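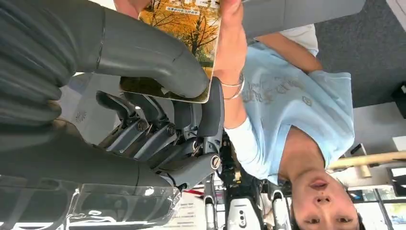
Jul 1, 2021

The magazine pile and other failures

I own too many things with covers. Books, magazines, exhibition catalogs, the little guides they press on you at the door of any place with a gift shop. In March I measured the stack beside my armchair and got 70 centimeters, and I remember being a bit proud of it, the way people are proud of a zucchini.

So June was going to be the month of handing things over. The rules were simple. If I hadn't opened it since the move, it went to somebody else, and I had to put it into their hands myself. No boxes on the sidewalk. I have done boxes on the sidewalk, and what happens is that I walk past the box in the evening and take four things back.

The first to go was a run of Lusus, a puzzle quarterly I subscribed to during a period when I believed I was a puzzle person. I'd filled in the easy half of every issue in pen. My neighbor took them anyway, and she has since told me that two of my answers were wrong, which I feel was outside the terms of the gift.

Next came the autumn stuff. I have a weakness for anything with orange leaves on the front. It doesn't matter what's inside. It could be a tractor parts list, and if there's a maple on the cover I'll carry it home and keep it for ten years. I got rid of most of those, slowly, with a lot of flipping through "just to check." One was a 332-page history of the Zinden valley railroad that I had never read. I sat down on the floor and read 30 pages of it, and it was terrible, and it's now back on the shelf because I want to know what happens with the bridge.

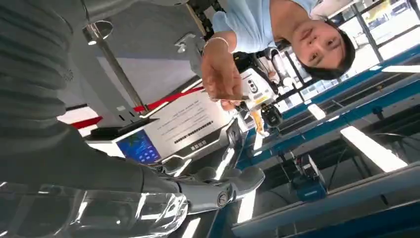

The other thing I learned is how bad I am at the handing over itself. I don't let go. There's a moment when both of you are holding the book and one of you is supposed to stop, and I seem to have missed the lesson where they cover that. My sister pulled. I kept talking about the typeface. We stood there like two people with one umbrella.

Labels helped a little. I bought a pack of cards from Petridis, the stationery shop by the bus station, and wrote out who was getting what and propped them on the shelves like a very small museum. Visitors read them with great interest and took nothing. One asked if there was an audio guide.

The tall shelf, a Druvero I put together myself and therefore never lean on, is half empty now, and everything left on it has started falling over sideways. I've been looking at bookends. There's a pair in the Petridis window that I walk past most mornings, and they want 70 dollars for them, and I have gone in twice.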